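Fotcombe Tennis Club
Court and clubhouse inspection, August 2024
Completed before the Vieira Cup

Courts 1 to 3
Surface free of loose grit: OK
Lines flat, no lifted edges: Court 2, baseline lifting at the north corner. Taped for now, needs a proper repair before play.
Net posts firm in sockets: OK
Net height at center strap: Court 3 was low. Reset and checked again.
Winder handles removed or folded: OK

Comment: the Court 2 baseline was also on the February sheet. The tape will hold for practice but should not be used for a match.

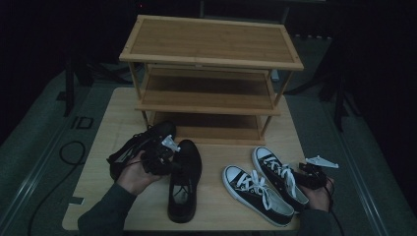

Fencing and gates need less work than last time. Two ties are missing behind Court 1 and the bottom wire is sharp where it has come loose. Bend it back and cap it. Both gates latch from the inside and the outside.

Lights
All lamps working: one out, Court 3, west pole
Pole covers locked: OK
Timer box dry inside: OK
Cable to the Unavum ball machine: outer cover worn near the plug. Taken out of use. 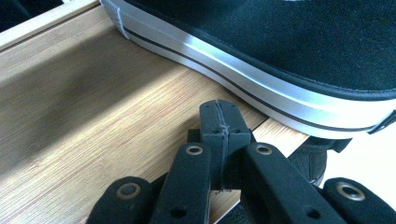

Can the ball machine be run on the battery until the cable is replaced?
Use the battery only, with the worn cable unplugged and kept in the office.

Seating and first aid
Bleacher bolts tight: OK, all 109 checked
Seat limit sign posted (50): sign faded, replace
First aid kit sealed and in date: cold packs missing
Umpire chair steps: grip strip loose on second step

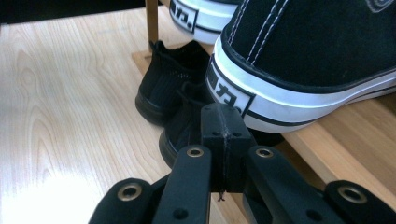
The locker room floor is sound, but the mat at the door curls up at one corner and has to be replaced. Gistasov can supply one in the same size. Street shoes are still being worn on court. Canvas sneakers with a thick white rubber sole, like the black one here, should be turned over and checked for stones and a marking sole before anyone plays in them. Keep the walkway to the showers clear.

Next check: after the lamp and baseline are done.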